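Stirinbridge Soap and Candle Makers' Circle
Minutes of the March meeting

Present: Toshiko Ebihara (chair), Rin Kaneko, Mitsuko Ueda, Kanako Hirose, Ebise Abera (minutes), and eleven other members whose names are on the sign-in sheet
Apologies: the Tostville carpool, who had a flat tire and sent a very cheerful text about it

The meeting opened at 7:05 p.m. Tea was already going, and so was Mitsuko's lemon loaf.

1. Minutes of the last meeting

Accepted with one correction. The oatmeal bars that cracked were Kanako's, and the ones that sweated were Rin's. Both members asked that the record be set straight and both seemed rather proud.

2. Spring fair

We are in! Toshiko has the letter confirming a double stall by the east doors, which is the spot we have wanted for three years running. Setup is from 8:00 a.m. and the doors open at 10:00.

Last spring we sold 691 bars. This year we have 806 cured or curing, counting everything that members have promised and written down in the blue book. If you have promised bars and not written them down, please write them down. Rin would love to see the lavender and the plain olive oil bars at the front because those are the ones people pick up and smell, and once somebody has smelled a bar they tend to stay and chat.

Long talk about prices. Ebise suggested one price for everything, to save hunting for change. Kanako felt that the salt bars take so much more work that they should cost a little extra. After some back and forth we settled on one price for all regular bars and a separate basket for salt bars and anything with goat milk. Agreed by show of hands, all in favor except Mitsuko, who was slicing cake.

Action: Rin to make the price cards. Kanako to bring the two long tablecloths, ironed this time.

3. Looking after your soap at home

Toshiko gave her short talk on making a handmade bar last, and it was a treat as always. Main points, for anyone who missed it:

Handmade soap holds on to its glycerin, so it softens fast if it sits in a puddle. Let it drain and dry between uses. Cut a big bar in half and keep one half in the linen closet. Keep it out of the direct spray of the shower. Toshiko has kept one of her castile bars going for four months this way and passed it around to prove it.

We compared dishes too. Flat ones with no drainage got a firm thumbs down from everybody. Slatted wood is lovely but needs a scrub and a dry day now and then. Ribbed or lattice dishes did well in the discussion, as long as you lift the bar and rinse out what collects underneath.
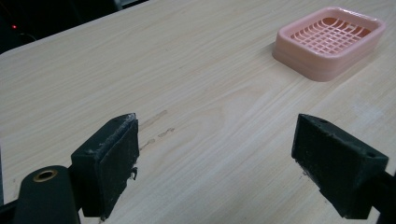
4. Care leaflet

Following on from the talk, we would like a small leaflet to tuck into every bag at the fair. Mitsuko has a draft and read it aloud. It is warm and funny and twice too long. She will trim it to one side of a half sheet. Ebise asked for the ingredients list to go on the back in larger type than last year, and Kanako asked for a line about storing spare bars somewhere airy.

There was a question about whether to say how long a bar lasts. We decided against giving a number of weeks. A family of five and one person living alone are going to get very different answers!

Action: Mitsuko to send the new draft to everyone before the next meeting. Comments straight back to her, please, and not to the whole list.

5. Money

Balance in the account is $145 after paying the hall and the stall fee. Toshiko pointed out that this is tight but normal for the time of year. Kanako proposed that we hold off on the new stamp set until after the fair. Seconded by Rin and carried. (Rin wants it noted that the little fern stamp is gorgeous and she has not given up.)

The shared olive oil order goes in at the end of the month through Fandard, same supplier as before. Put your name and quantity on the list by the kettle. Anyone splitting a can with somebody else should say so, or we end up with two cans.

6. Workshop for beginners

Fifteen places, and every one of them is taken, with a waiting list. Wonderful news. Ebise and Rin will lead and Toshiko will float. We will do one simple recipe, olive, coconut and a little castor oil, unscented, poured into loaf molds.

Rin went over the room plan. Lye will be mixed at one station only, by the window, with the leader. Goggles and gloves for everyone, long sleeves, closed shoes. Each pair of beginners gets a scale, a thermometer, a stick blender and a clear stretch of table to work on, wiped down before we start. Bags and coats go on the pegs in the hall.
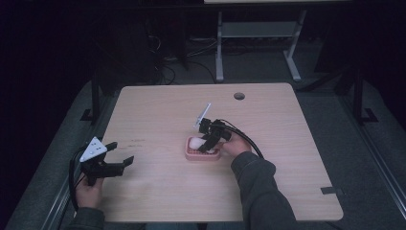 Kanako offered to be on goggles duty and to keep a jug of water and a stack of paper towels at each end of the room. We still need two more stick blenders. Mitsuko can lend one, but it makes a noise like a moped, so a second offer would be very welcome.

We also talked about what the beginners take home. The loaves have to stay put overnight, so people will come back the next afternoon to cut their bars, and those who can't make it will have theirs cut for them and labeled with their name and the pour date.

Action: Ebise to email everyone on the list with what to wear and when to come back for cutting.

7. Swap table

A great one this time. Rey brought coffee and cocoa bars that smelled good enough to eat, and there were beeswax tapers, a tray of shampoo bars and one enormous swirl in three shades of blue. The swirl went home with Toshiko after a coin toss.

Next month's theme is anything green. Nettle, spinach powder, clay, whatever you like.

8. Any other business

Someone left a gray scarf and a single wooden spoon in the kitchen. Both are in the cupboard under the sink.

Kanako has spare freezer paper, free to whoever asks first.

Meeting closed at 8:50 p.m. Next month Mitsuko has the key, so please wait by the side door if you get there early.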